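Kaleo Work Table, White

Item no. 242-8

Flat white tabletop for light bench work, sorting and packing. Supplied as a single panel with a separate frame – assembly takes two people and one hex key (included).

Top length: 2000 mm
Rated load: 200 kg, evenly distributed
Frame: sold by Polat, ordered separately

Wipe spills from the top with a damp towel.

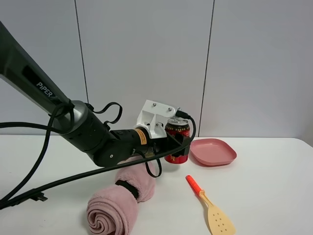 Do not use abrasive pads or solvent cleaners. Retighten the frame bolts after eight weeks of use.

Data revised 2026-01-12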